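Small boxes wanted for October packing day

The Storow community hall is again collecting small cardboard boxes for its gift packing day in October. Last year 1,491 gifts were packed, and the hall finished with only 14 empty boxes on the shelf.

Halyna Lytvynenko, who keeps the list of donations, said that narrow boxes are the most useful this time. They stand upright on a table and many of them fit in one carton. Plaid, striped or plain, every pattern is welcome.

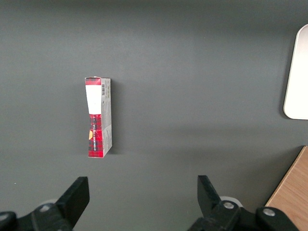 Boxes can be left at the hall on weekdays, or at the Zhuravel bookstore during opening hours. Please close the flaps but do not use tape. A flap that is a little bent is no problem. A white panel on the front is very practical, as the name of the person can be written there with a marker.

The first 101 gifts will go to residents of the Valtavska care home. Drita Radulović will show new helpers how to fold the paper at 2 p.m. on the packing day. Gloves and markers are provided by the hall.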